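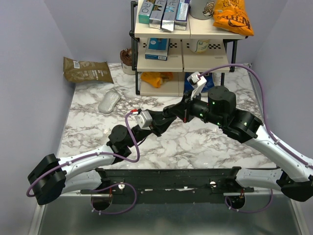

Re: [cell-practice] Draft 3 of the shared workspace rules

On Friday the Moulin group wrote:

> Section 4 now says two arms working over one table must keep their
> tools apart at all times, except during a declared handover. We
> looked at 1,362 logged runs from Sonine and found 106 where the
> grippers came within the limit with no handover declared. We think
> that settles the matter. Comments welcome before the draft goes to
> Fuststead.

I don't think it settles much. A log tells you the grippers got close. It doesn't tell you whether anyone wanted them to. On a two-arm table with a stocked shelf behind it, half the useful work happens where the tips meet, and the operator who forgot to set the handover flag is in your 106 right next to the one who nearly bent a wrist.

Who declares the handover, anyway? The draft has the operator doing it by hand, before each run. We tried that under the old Irker checklist. By the second week people were setting the flag at power-up and leaving it on all day. The paperwork looked wonderful.

I would also like to know where the limit came from. Draft 2 had a different one and there was no note on the change. If it was picked because it fit the controller's default, please say so in the text.

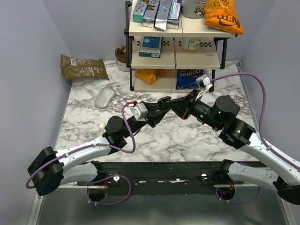
CABLES AND FIXED ITEMS

Section 5 bothers me more, mostly for being so short. "Cables shall be secured" is all it says. Secured to what, and with how much slack? A cable tied along the forearm can still stand up in a tall arc at the wrist, and the draft would pass it. I'd want the loop checked at full reach, with the other arm in its working position.

Same with stock on the shelves. The draft covers the rack and ignores what is on it. A bag that hangs over the front edge of a board is inside the work area, whatever your floor plan says.

I count 22 uses of "shall" in the draft and 3 test methods. Until those numbers get closer together, our site votes no.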